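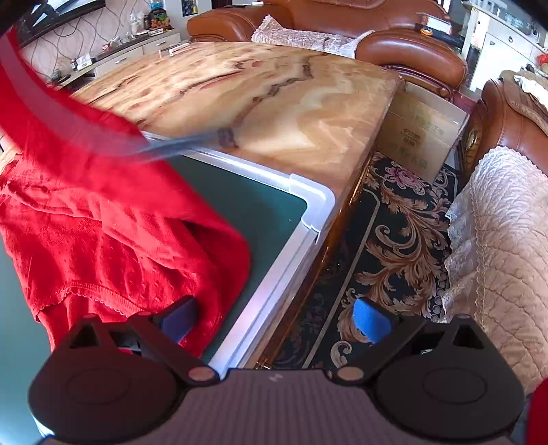
Carmela Montes wrote to me that anyone still grumbling about the pandemic rules in the middle of 2023 should find a hobby, and that she, for one, had moved on and wished I would too.

I read her note over twice with my tea, because I like Carmela and she is usually fair with me. But I can't move on yet, and I'd like to say why, if you'll bear with an old columnist who takes the scenic route. In March our council quietly voted to keep its emergency powers bylaw on the books for another 5 years. It allows fines of up to $4,000 for gatherings the council doesn't care for, and it passed in Flarness without a single evening of public debate. A petition with 155 signatures was received and filed – you know the sort of filing I mean.

I don't think the councillors are villains. Arnaldo Valente voted for it, and he's as decent a neighbour as you could hope to have. He told me it was simpler to leave the thing in place than to draft it all again under pressure. Well, I'm sure it was simpler! Drafting it again is the part where the rest of us get to put up our hands and ask who decides what counts as an emergency, and for how long, and whether my sister in Sallby may come to a funeral.

So no, Carmela, I haven't taken up lawn bowls. The bylaw can still be brought back to the table at the next sitting, and I've put my name down to speak.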